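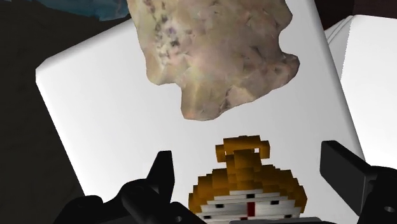
Toilet still running after new flapper, water bill up

Posted by hagos_a, 6/3/19

Our water bill came in 70 dollars higher than the last one and I've tracked it to the ensuite. I put in a new flapper but it still refills every so often with no one near it. The neighbour reckons I should replace the whole toilet. Is there anything else worth trying first?

Reply from BezG

Do the food colouring test. A few drops in the tank, leave it half an hour, don't flush. Colour in the bowl means it's still getting past the flapper. If the bowl stays clear, check whether the water level is over the top of the overflow tube.

Reply from moges102

Wouldn't bother with another flapper. Fill valve. I've changed 2 of them in this house and both times I blamed the flapper first.

Reply from BezG

A fill valve that won't shut off runs constantly. He said it comes and goes, so the tank is slowly emptying. Different problem.

Reply from moges102

Mine came and went too.

Reply from D. Mamo

Check the chain before you buy anything. If it's too short it holds the flapper up a hair. Too long and it gets caught underneath. Also look at the handle, as a stiff one can stay partly down after a flush. Ours is a side lever like this:
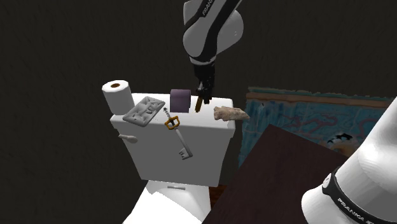 White tank with the lever on the side

The nut behind that kind of lever is usually reverse threaded, so go easy on it. I cracked a tank once by forcing it.

Reply from hagos_a

Colour came through in under twenty minutes. Chain has slack. I ran a finger around the valve seat and there's a rough patch at the back.

Reply from BezG

Mineral buildup, most likely. Shut the water off, drain the tank and rub the seat with a fine scouring pad.

Reply from moges102

Or get a new seat while you've got it apart. I'd still do the fill valve at the same time.

Reply from hagos_a

Will try the scouring pad first and leave the fill valve alone for now.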